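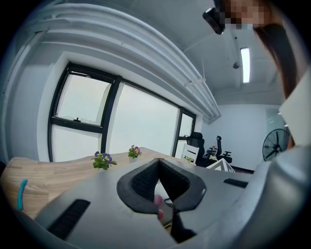
Open day, front room - entry for the group notebook
September

Purpose of entry

To record the conduct of the open day demonstration, the settings used, the points raised by visitors and the items to be settled before the Pomham visit. Colleagues who were present are asked to add corrections beneath this entry and initial them.

Arrangement of the room

The demonstration was held at the long wooden desk by the window. The two flowering plants were left standing on the desk as the background items for the hand-held gripper work, and the overhead fluorescent light was on. The operator wore the head-mounted unit together with the hand-held gripper, as in the written procedure. The black chairs and the standing fan stayed at the far end of the room.

The daylight from the window was very strong. In the view from the gripper the panes show as plain white, with nothing outside to be made out. The procedure calls for a check of exposure before each session and does not state what to do if the window is the brightest thing in view. A line should be added. My preference is to turn the operator's starting position and leave the exposure alone, as changes to exposure made trouble for us when we compared sessions last year.

Settings

Gripper travel limit: 48 mm
Rest between operators: 22 minutes
Storage set aside for the day: 1,000 GB
Pad type: textured black, V profile
Head unit: on for all sessions

The travel limit was set by Wilfredo Dela Peña in the morning and was not altered afterwards. The storage allowance was generous and may be reduced for a one-day event.

Course of the demonstration

The programme opened with a short talk on how hand-held grippers are used to gather examples for the arm. Visitors were then invited to stand behind the operator while the small-object task was explained. The group from Laltier asked to see the hand position more closely. It was explained that the operator's fingertip sits behind the pad and is partly visible through the gap at the base of the V. Their engineer asked whether this affects training. The answer given was that it is consistent between operators and has been left in - I would like a proper comparison before we repeat that answer to anyone else.

The visitors from Lurnisance were chiefly concerned with privacy. They were told that faces are obscured before any material leaves the building. They requested the written policy, and a copy is to be sent.

A school group attended in the afternoon. Their questions were mostly about weight and tired wrists. The talk should say more on this subject, and a spare gripper body should be available for handling.

Points arising

The wide lens bends the edge of the desk a great deal, and several visitors took this for a fault. One sentence in the opening talk would deal with it.

The mailing list used for invitations stands at about 610 addresses, a good number of them out of date. Cordero has offered to share its own list of local workshops. This needs approval before it is accepted.

To be done before Pomham

Add the window line to the procedure. W. Dela Peña to draft.
Send the privacy policy to Lurnisance.
Compare sessions with and without the fingertip in view.
Confirm with Pomham the height of their desk and whether their blinds close fully.
Return the borrowed extension leads to the second floor.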